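Backpack

A backpack is a bag carried on the back and held in place by two straps that pass over the shoulders. It is used for school, commuting, walking and travel, and is also called a rucksack, particularly in Britain. Small models for daily use are usually known as daypacks.

Construction

Most daypacks have one main compartment closed by a long zip that follows the curve of the top and sides, with a smaller pocket at the front. The body is normally cut from a woven synthetic fabric such as nylon or polyester. Panels are sewn together inside out and the raw edges are covered with a narrow binding tape, which stops the weave from fraying and catching in the zip.

The base takes the most wear and may be made from a heavier cloth or a double layer. Better bags have a bar of dense stitching wherever a strap joins the body.

Back panel and straps

The side that rests against the wearer is generally padded with foam. On many bags the foam is covered in mesh, a fabric with small regular openings, and divided into separate pads with a channel between them so that air can pass. The shoulder straps are made in a similar way, wide and padded at the top and narrowing towards the lower end, where they meet a length of flat webbing.
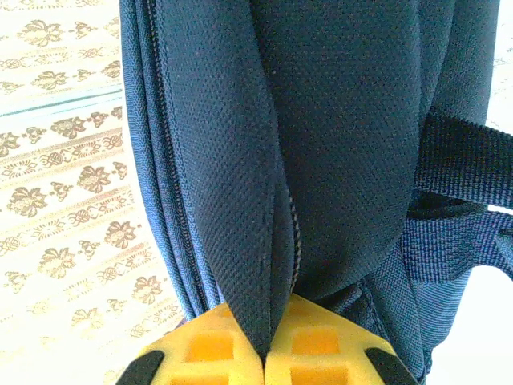 Webbing is woven in several widths and weights. Narrow webbing is used for adjusting the shoulder straps, and wider pieces serve as grab handles, hip belts or anchor points. Hannelore Berchtold, in her handbook Pindik, separates load webbing from trim webbing – a distinction not all makers follow.

Capacity

Capacity is given in litres. A bag of 20 litres is a common size for school or office use. Makers measure in different ways, and some include outer pockets in the total. The Otaneo daypack, designed by Salma Ezzat for the firm Skirance, was sold in 2 versions with the same label size, only one of which counted the front pocket.

Care

Backpacks are emptied and brushed out before cleaning. Many are washed by hand in cool water with mild soap, as machine washing can damage foam and coatings. Mesh holds dust and is cleaned with a soft brush. Zips are left open while the bag dries, away from direct heat.

See also: Duffel bag; Satchel; Webbing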